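Photo gallery: Six months with the arm at Skunosel

By Evelien Timmermans

Skunosel cuts and packs foam blocks for play centres and early learning rooms. Until October all of the picking and stacking on the packing floor was done by hand. Now one robot arm does part of it, and the people who used to stack have moved to other jobs on the same floor. The gallery starts at the gripper and is followed by notes from the crew. 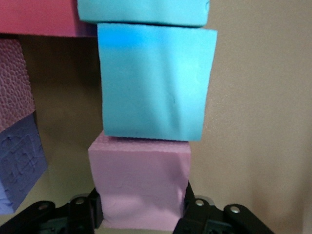 Gripper fingers on the pink block at the bottom of a stack of three. The two blocks on top are blue.

Notes from the floor

What the arm handles
Foam is harder to pick than people expect. It gives when you squeeze it, and hand-trimmed pieces are never quite square. The fingers are set to close slowly and stop at a light pressure. The first setting left marks in the softer colours and 13 blocks went to seconds on the first morning.

Stacks
Lifting from the lowest block saves trips, but a tall stack can lean. Three high is the limit for now. Anything taller is still carried by a person.

Textured blocks
Smooth faces, pebbled faces and raised patterns all come down the same line. Operators sort them before they get to the arm, as the grip setting for one doesn't always suit another. Sorting was not a separate job before. It now takes up most of Luuk Verstraete's shift.

Luuk's view
Luuk stacked blocks by hand for 16 years. "My shoulder is better and I'm home with some energy left," he says. "I do miss talking across the bench. You're further apart now." He has asked for the sorting table to be turned to face the packers, and that will be done when the floor is next re-marked.

Output
The best shift so far is 1157 blocks packed. A normal shift is well under that and depends mostly on how many colour changes there are in the orders. Small mixed orders are still quicker by hand.

Stoppages
When the arm drops a block it waits for someone to clear it and press the reset. In the first weeks this fell to whoever was closest, which annoyed the packers. One person per shift now has the reset job, and it is written on the roster beside their name.

Training
Everyone on the floor has done the basic course, including the safe stop and how to change the finger pads. Four people can adjust the grip settings. Two more will start after the winter break.

Jobs and pay
No positions were cut when the arm went in. Night packing was dropped, and those who relied on the night loading lost it. The company paid the difference for 80 days. Several people still think that was too short, and it will come up again at the next pay talks.

More galleries: Cutting room | Loading dock | Colour store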